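ok thread on writing dialogue. been promising this one since September

3521 words cut from my draft last night and almost all of it was people saying hello to each other 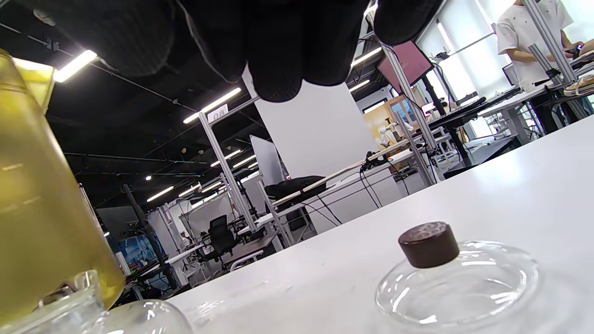
glass dish, tall glass of yellow-green stuff, one glove

so. dialogue. the thing I'm worst at and therefore have the most opinions on

first one. your characters don't need to greet each other. start after the hello. start after the coffee gets poured. if two people walk into a kitchen and the fight starts on line 4, move line 4 up

I had a whole page in the Branon chapter (Branon is the town, for the new people here) where a mother and a daughter discuss parking. PARKING. the daughter came home to say she's selling the house

kept one line of the parking. "You're over the line again." the rest went in the scraps file

next. people dodge. ask somebody a straight question at dinner and listen to what comes back. half the time it's another question or something about the potatoes

so when I get stuck I write the scene with everybody answering honestly, just to get it down. then I go back and let one person dodge. only one. if they all do it the reader gets tired and so do I

names. stop having them say each others names. "Well, Kassa, I don't know." "You should know, Plollora." two sisters alone in a car do not do this

(yes my sisters are called Kassa and Plollora, it's a fantasy thing, I was 19 when I named them and I'm stuck with it now)

exception — they're mad. or somebody's a mother. mothers get to use the full name

tags. said is fine. asked is fine. I went through chapter 2 and found "she breathed" three times. she is a ferry captain. she's yelling over an engine

also the thing where everyone is doing something with their hands every line. he rubbed his neck. she touched her cup. he looked at the window. I do it constantly. I think its me being scared the reader forgot they have bodies

what I do now is give one person a job for the entire scene. peeling, folding, fixing a radio. then I mention it when it stops. that's usually where the hard line goes

someone asked about accents. light hand. word order gets you further than apostrophes. I had a dockworker in the Natside story with so many dropped g's my own reading group couldn't get through him

I took nearly all of them out and kept "the wife says" at the front of his sentences and everyone said oh now I can hear him

read it out loud. I know, everyone says it. do it standing up though. sitting down I mumble and skip the bad bits

and if you trip on the same line more than 3 times it's the line, fix teh line

question from the replies, how long can one person talk before it's a speech. no idea? I get nervous after four sentences. then I have somebody interrupt or leave the room

if they've got a real story to tell, let them tell it. just let the other person get bored or guess the ending wrong

ok the car scene still has too much weather in it and I've got to get to work. will do one on endings when I've finished one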